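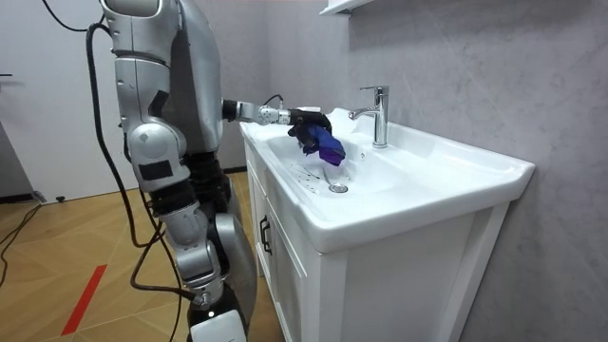 Upendo Nzioka had until four o'clock to get the apartment on Alhassan Street ready for inspection. It was ten past one. She had done the kitchen, and the bedroom had never had much in it. The bathroom was what was left.

She started with the medicine cabinet because it was small. Most of it went in the trash: a bottle of cough syrup, a comb, a tube of Momance hand cream squeezed flat and folded over at the end. Her aunt had folded every tube that way, toothpaste and glue and tomato paste, and held it with a clothespin. Upendo took the clothespin off and put it in her pocket.

Her phone rang while she was on her knees in front of the vanity.

"Are you in the bathroom?" said Angus Skinner. He was her cousin, and he lived two hours away and had sent 500 dollars toward the movers. "You sound like you're in the bathroom."

"I'm doing under the sink."

"What's under there?"

"Rags," she said.

There were a lot of them. Her aunt had cut up every towel and pillowcase that wore through, and a few shirts. They were stacked in a shoebox, folded in quarters. Upendo pulled out a strip of yellow flannel and knew it was from a nightgown she had worn when she was six.

"Did you find the lease?" Angus said.

"Jinfeng has a copy. He's bringing it."

"Narorent will try to keep the deposit. They kept mine in college. They said the sink was stained."

"Was it?"

"A little."

She told him she would call when it was over. Then she stood up and looked at the sink. Her aunt had picked this apartment for the sink. The last place had one so small that she couldn't wash a blouse in it, and she washed her blouses by hand until she was eighty. This one was wide and shallow. She used to say you could bathe a baby in it, though there had been no baby to bathe.

Upendo took a blue rag out of the box, shook some powder onto it, and went around the bowl. She did the rim at the back, where the soap dish had left a ring. The ring took a while. She used an old toothbrush where the faucet met the counter and then again at the drain. When she rinsed, the powder went down gray and then white and then there was only water.

Jinfeng Feng from across the hall knocked at half past two. He had the lease in a plastic sleeve, and a plate with foil over it.

"Dumplings," he said. "Muchen made them. She says you won't have eaten."

"I had a banana."

"She'll ask me, so I'll tell her you had a banana."

He stood in the bathroom doorway and looked in. He had fixed the left-hand cabinet door once, he said. The hinge had come loose and her aunt had propped it shut with a chair for a month before she mentioned it to him. He opened the door and closed it again. It held.

"She paid me in socks," he said. "Two pairs. I told her it was ten minutes' work."

"What kind of socks?"

"Good ones. Wool. I have them on." He pulled up his pant leg and showed her.

They ate the dumplings standing up at the kitchen counter, because the chairs had gone at noon. Jinfeng washed the plate and dried it with a paper towel. He asked if she wanted him to stay for the inspection and she said no, and then she said yes.

The woman from Narorent was named Yufang Lü. She came ten minutes early and took her shoes off at the door, which Upendo hadn't expected. She had a form on a clipboard. She tried the stove burners and the window locks. In the bedroom she marked down a scratch on the floor and said it was normal wear.

In the bathroom she ran the faucet, hot and then cold, and crouched down to look at the pipes with a flashlight. She ran her thumb along the rim at the back of the sink.

"How long was she here?" she said.

"Nineteen years."

Yufang wrote something. She turned the clipboard so Upendo could read it. Next to cleaning there was a deduction of zero. Next to paint there was a deduction of 124 dollars, for the hallway, where the coat hooks had been.

"That's fair," Jinfeng said from the hall.

Upendo signed and handed over the keys, the two for the front door and the little one for the mailbox. When Yufang had gone down in the elevator, she called Angus and told him the number.

"And the sink?"

"They didn't say anything about the sink."

She carried the shoebox of rags down to the car and put it on the passenger seat. It slid at the first turn, so at the light she reached over and put the seat belt around it.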